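Plurkier – my unicycle ride log, README

Hello! This is the folder where I keep my unicycle practice notes, all in one plain CSV with 200 rows so far (one row per ride, even the rubbish ones).

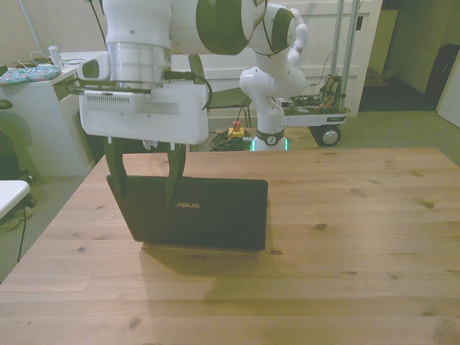 Gilchrist wrote in to say the free mount column ought to count failed tries as well, as a ride with one lucky mount looks the same as a ride with ten good ones. Fair point! I've added a "tries" column, but it's blank before September.

What's in each row:

- distance in metres, longest was 1000 without a dismount
- wheel size, mostly the 19 inch – the bigger one only comes out on flat paths
- tries and mounts
- notes, which are mostly me moaning about the Cotov hill

Distances come off a bike computer, so idling and hopping muddle them a bit. Use the file however you like, and do send me yours if you keep one.

Contact: use the form on the Plurkier page | Back to top
19 comments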